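Hand guiding vs. remote for table clearing demos

kbellamy
30 April 2018

Setting up a table clearing task and I can't settle on how to record it. Layout is below.
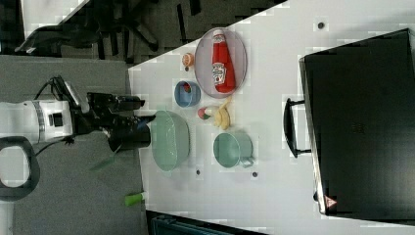 Table layout, arm at left, mint bowl nearest the gripper

I have 90 demos done by hand guiding, holding the wrist and walking it through. The bowls are fine. The ketchup bottle on the plate is where my paths get ugly. Should I redo it all by remote?
Kirsty Bellamy

hustden_mike
Remote. When you push the arm yourself your body is in the camera view, and the robot won't have you there at playback.

Cropper
Disagree. We did 473 by hand at Latlow in March and they replayed fine. You feel contact through the arm. With a joystick I knocked over every cup I went near.

hustden_mike
Replayed fine with everything in the same spot, or did you move things?

Cropper
Moved the cups. Left the plate alone, I'll give you that.

pruteck_user
Do 20 by remote on the bottle only and compare before you throw anything out. Also, which way do you grab it? Across the body is easier than going for the cap.

kbellamy
Across the body, but I come in too low and the fingers hit the plate rim. Will try the 20 tonight with the arm slowed down.

Cropper
Start higher and come straight down. Same goes for the banana.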